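Terdale, le détartrant que je rachète depuis deux ans

Bidon de 2 litres, gel épais, parfum pin très léger. Référence boutique 3556.

Bon, je ne vais pas vous mentir, quand j'ai ouvert la boutique je ne pensais pas passer autant de temps à parler de calcaire. Mais chez moi l'eau est tellement dure que la bouilloire ressemble à une grotte au bout de quinze jours, alors forcément, on finit par avoir un avis sur la question ! J'ai essayé le vinaigre blanc (j'aime bien, mais l'odeur...), l'acide citrique en poudre, les pastilles, et puis Theresia Berchtold, qui tient le gîte à côté, m'a passé un fond de Terdale. J'en ai commandé une palette le mois suivant.

Le gel accroche bien aux parois, il ne file pas tout de suite au fond. Pour les robinets et la paroi de douche, je le dilue : un bouchon dans un demi-seau d'eau tiède. Pour les WC, pur, sous le rebord, et j'attends une demi-heure en faisant autre chose. Ensuite un coup de brosse, on tire la chasse et voilà.
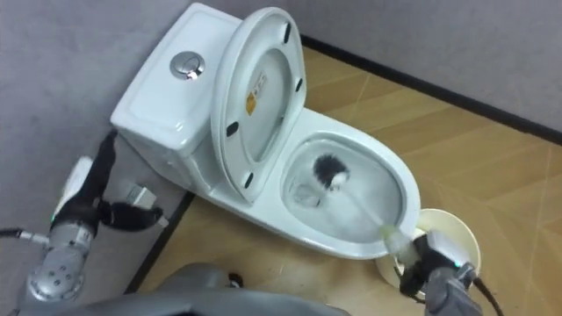

Un coup de brosse dans la cuvette, abattant relevé.

Ce qu'il y a dans le bidon
Acide lactique, un épaississant d'origine végétale, de l'eau, le parfum. Le bouchon sert de doseur et il ferme avec une sécurité enfant assez dure (prévoyez une bonne poigne, ma mère me le fait ouvrir à chaque fois).

Sur quoi l'utiliser
Céramique émaillée, inox, verre, carrelage. Jamais sur le marbre, le travertin ou la pierre calcaire, ça les attaque ! Pour le chrome, diluez et rincez dans la minute. Et surtout, jamais avec de la javel, même un reste au fond de la cuvette.
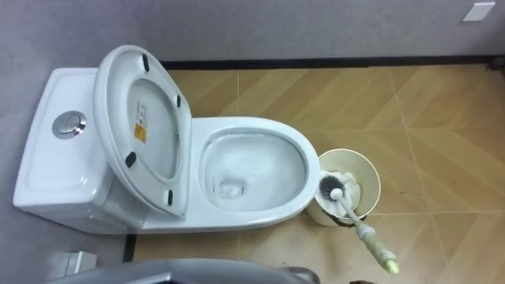

Combien de temps dure un bidon
Chez nous, à quatre, avec une salle de bains et des WC séparés, on tient tout le printemps. Le format 2 litres revient moins cher que le petit, que j'ai d'ailleurs arrêté. Il existe aussi une recharge souple Flereo qui se verse dans le même bidon, mais attention, elle part vite et je n'en reçois pas avant juin.

Vos retours
Keisha Okafor l'utilise pour sa cafetière à piston, côté inox, et trouve le parfum un peu trop présent. Gaurav Sisodia aimerait un bec verseur coudé. Je suis d'accord avec lui, j'ai transmis au fabricant et j'attends toujours la réponse.
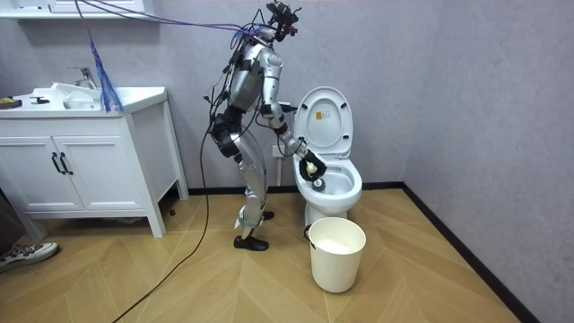 Pour l'envoi, je cale chaque bidon debout avec du papier kraft, et je scotche le bouchon par précaution. Comptez deux jours de préparation, un peu plus si vous commandez aussi des éponges Avaveo, qui partent d'un autre dépôt. Une question avant d'acheter ? Écrivez-moi, je réponds le soir.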